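Informe de avance – Acompañamiento domiciliario a familias con bebés
Fundación Kollár, para la dirección del fondo Humorholm
13/04/2025

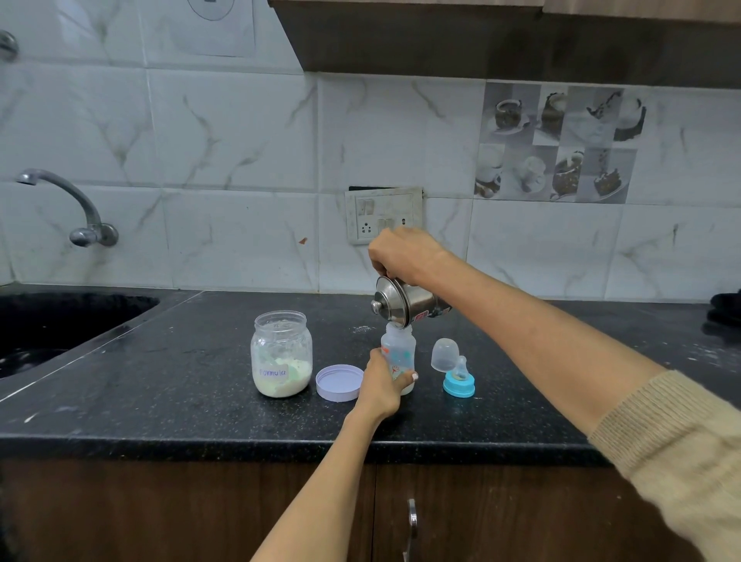

Preparación de un biberón en la encimera de una cocina, con el tarro de fórmula abierto al lado.

1. Objeto del informe

Este documento recoge el estado del programa de visitas domiciliarias financiado por Humorholm y coordinado por Réka Kerekes. Cubre el periodo iniciado en noviembre y se centra en la línea de alimentación, que es la que más tiempo ha ocupado al equipo. Las líneas de sueño y de primeros auxilios se tratan al final, de forma más breve.

2. Situación general

El programa atiende a 100 familias con un bebé menor de un año en los barrios de Geltora y Lurnoser. Hasta la fecha se han realizado 1037 visitas. La previsión para el conjunto del proyecto es de 2000, de modo que hemos superado la mitad. El ritmo de las últimas semanas es más alto que el del arranque, cuando hubo que rehacer las rutas y dos personas del equipo todavía estaban en formación.

Trabajan en las visitas siete personas. Viera Skála lleva las familias de Geltora y Kvido Koubek las de Lurnoser, con el resto del equipo repartido según la carga de cada zona. Svetozár Procházka se ocupa del registro y de la revisión de las fichas.

3. Línea de alimentación

3.1. Qué se hace en la visita

La visita se hace en la cocina de la familia y con sus propios utensilios. Al principio llevábamos un maletín con biberón, cazo medidor y termo, pero lo retiramos porque lo aprendido con nuestro material no siempre se repetía luego con el de casa. Ahora la persona que cuida al bebé prepara una toma como lo hace normalmente y la visitadora observa sin interrumpir. Los comentarios vienen después.

En muchas cocinas el agua se sirve desde un recipiente de acero con tapa y la fórmula se guarda en un tarro distinto del envase original, a veces con una etiqueta escrita a mano. Son costumbres asentadas y no pretendemos cambiarlas todas. Lo que se trabaja es lo siguiente:

– Lavado de manos y limpieza de la superficie antes de empezar.
– Biberón apoyado en la encimera y sujeto con una mano mientras se llena con la otra.
– Agua primero, polvo después, con la medida que indica el fabricante.
– Cazo medidor raso, sin apretar el polvo.
– Tarro cerrado en cuanto se ha sacado la cantidad necesaria.
– Comprobación de la temperatura antes de dar la toma.
– Lo que sobra de una toma se tira.

3.2. Trasvase del polvo a otros recipientes

Es el punto que más conversación genera. Las familias compran envases grandes y pasan una parte a un tarro más manejable, que queda a mano. El problema principal es que con el cambio de recipiente se pierden las instrucciones de dosificación, la fecha de caducidad y la de apertura.

La recomendación del equipo sigue siendo conservar la fórmula en su envase. Cuando la familia prefiere el tarro, pedimos que esté limpio y bien seco antes de llenarlo, que se vacíe y se lave antes de cada reposición y que en la etiqueta figuren la marca, la fecha de apertura y la de caducidad. El nombre del contenido solo no basta. Kvido Koubek preparó una etiqueta adhesiva con esos tres campos y un espacio para la dosis. Se entrega desde hace poco y la acogida es buena, aunque algunas se despegan al lavar el tarro. Estamos buscando otro adhesivo.

3.3. Servir el agua

Varias cuidadoras comentaron que se les derrama agua al llenar biberones de cuello estrecho desde una jarra o un recipiente de boca ancha. Aparte del riesgo si el agua está caliente, el derrame lleva a calcular la cantidad a ojo. En las visitas se insiste en dejar el biberón sobre una superficie plana, servir despacio y leer la marca de nivel con los ojos a la altura del biberón. En los biberones con dibujos se busca primero dónde está la escala, que no siempre se distingue bien entre los adornos.

3.4. Limpieza

Se revisa el lavado de tetinas, roscas y tapas. La rosca del biberón es donde quedan más restos, y en el caso de los tarros ocurre lo mismo con la boca. Hemos repartido cepillos pequeños en Geltora. En Lurnoser el reparto está pendiente por un retraso del proveedor.

4. Otras líneas

Sueño seguro. Los materiales están terminados y traducidos. Viera Skála ha pedido acortar el folleto, que a su juicio se lee poco en el formato actual. La versión reducida está en revisión.

Primeros auxilios. Se celebró la primera sesión en el local de Lurnoser y hay lista de espera para la segunda. La asistencia de abuelas y abuelos fue mayor de la prevista, y en bastantes casos son ellos quienes preparan las tomas durante la jornada laboral de los padres. Se les incluirá también en las visitas cuando la familia lo acepte.

5. Incidencias

El cambio de ficha hecho a mitad del periodo obligó a volver a introducir parte de los datos. Svetozár Procházka ha cerrado ya la revisión de Geltora y trabaja en la de Lurnoser. Hasta que termine no incluiremos comparaciones entre zonas.

Hubo también visitas anuladas por enfermedad de los bebés o del propio personal. Se han reprogramado casi todas.

6. Gasto

La ejecución se ajusta a lo aprobado, salvo en transporte, donde el gasto es superior al previsto, y en material didáctico, donde es inferior al haberse suprimido los maletines. Solicitamos autorización para pasar el remanente de material a transporte. El detalle por partidas se envía en hoja aparte a Branislav Hájek, como en el informe anterior.

7. Próximos pasos

– Sustituir las etiquetas de los tarros por otras que resistan el lavado.
– Entregar los cepillos pendientes en Lurnoser.
– Terminar la revisión de fichas.
– Fijar la fecha de la segunda sesión de primeros auxilios.
– Preparar una hoja de una sola cara sobre la preparación del biberón, para colgar en la cocina.

Para esta última hoja necesitamos el visto bueno de Humorholm sobre el uso de su logotipo. El borrador se remitirá junto con la hoja de gastos.

Réka Kerekes
Coordinación del programa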